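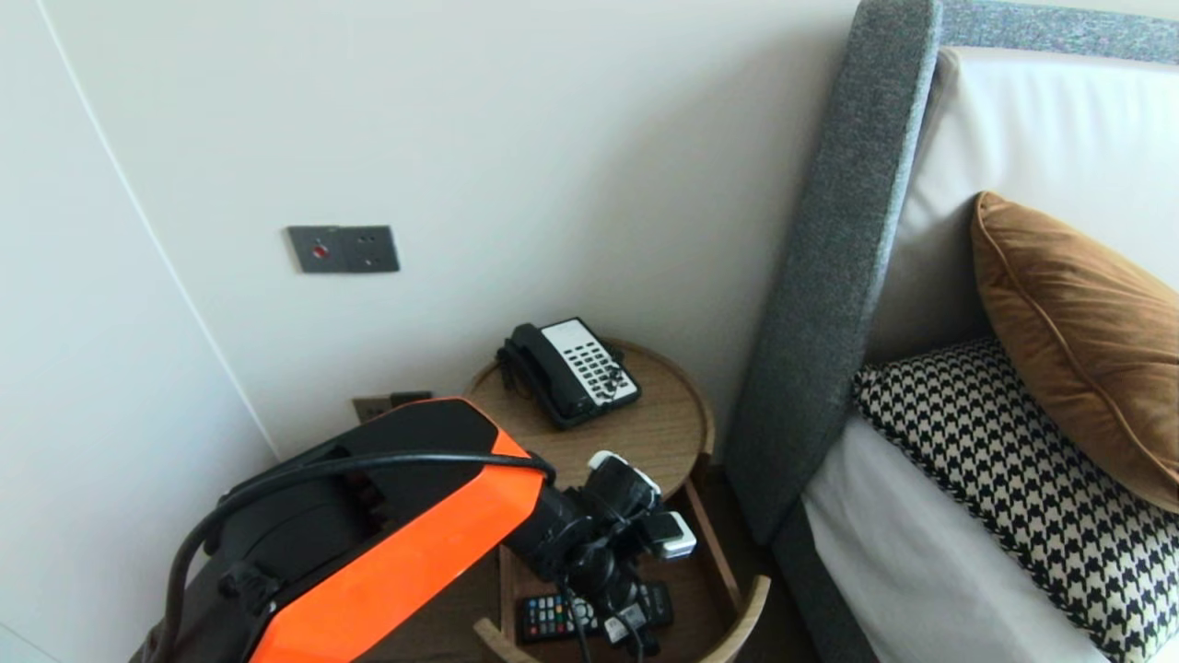 What comes in the Inholm kit, and what do I have to supply myself?

You get the arm, the wrist and gripper, the control box, a bag of spare bolts and a printed setup sheet. You supply a laptop, a power strip and something solid to mount it all on.

Inholm arm kit: my notes and the data card

Hi! I'm Etelka Antal, and I've been putting the Inholm kit through its paces at home. These notes go with the recordings I made along the way. Last edited 23/06/2021.

What's in the download

There are 80 recordings of short household jobs, mostly reaching for things and opening or closing drawers. Each one is a folder with a video file, a joint log and a small text file saying what I was trying to do. I steered the arm by hand for all of them, so if a move looks clumsy that's my steering (I got better, slowly). The whole thing is almost 50 gigabytes, so start it before dinner.

Folder names

Rooms come first, then the job, then the try. So bedroom_drawer_11 is the eleventh go at the bedroom drawer. Try 2 of the same job is missing because I saved over it, sorry!

How the kit has been to live with

I like it a lot. Setup took me an evening, and the Yakubu software found the arm as soon as I plugged it in. The gripper is happiest with boxy things you can get at from the side. Remote controls are harder than you'd think - they're flat, they slide, and they love to end up against a drawer wall. Round tabletops took me some practice too, mainly judging how far the wrist could swing before it bumped the edge.

My gripes: the cables. They need checking every time you move the base, and the clips in the bag are too stiff for my fingers. I bought softer ones from Risness and haven't looked back. The setup sheet also skips the wrist calibration completely, so use the one on the Zurska help pages, which has proper drawings.

Known problems

The joint logs from the first batch run slightly ahead of the video. The script align_logs fixes most of it.
The gripper reading sometimes sticks at its last value when you stop quickly.
Sound was off for every recording.

Using it

Help yourself for study or tinkering, and please keep my name with the files. If you find a folder that won't open, send me the folder name and I'll upload it again.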